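Budget for a second bin-picking cell: what gets left out?
Posted 5/21/18 in Equipment and Purchasing

kodbridge_lab
We run one picking cell with a KUKA arm and want a quote package for a second by August. The arm price is known. I need the other lines. Parts are mixed: toy blocks, a lemon, a tomato, nothing heavy. Current draft has arm, controller, gripper, and 4 spare finger sets.
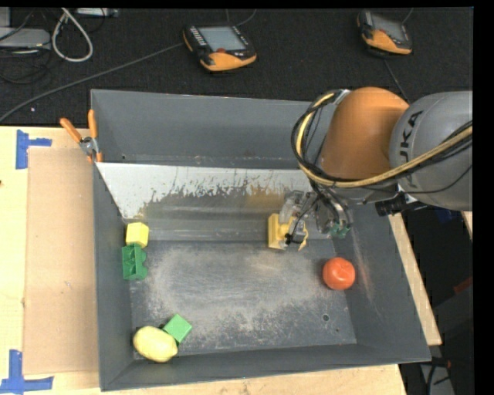 The bin has a clamp on one corner and the table has a wood top. Blue tape marks the area next to it. Is it worth paying for a machined fixture on the new cell, or should the money go to cable dress? Limit for everything besides the arm and gripper is $800 per month over the lease.

Gilotell
Cable dress first. Cables looped around a joint wear at the bend, and a failed gripper line stops the cell. Get a dress kit quoted with the arm. Bought later, it means a second install visit. For the bin, two dowel pins and a steel plate are enough. Our plate took 47 minutes to fit and has not been touched again. Add these lines:
Spare gripper cable, full length
Replacement bins, same part number
Pendant holder
Operator training
Freight and rigging
Check the reach with the gripper mounted, at all four bin corners. Deep bins with sloped walls cost you reach and may force a longer arm.

stamell80
just buy used. we got a Hakala bench for 80 bucks and it works fine

Gilotell
A used bench is fine if it is bolted down. I would not buy a used gripper without the cycle count. Also ask the vendor whether the software license moves with the controller. Ours did not, and it was a separate line on the second order.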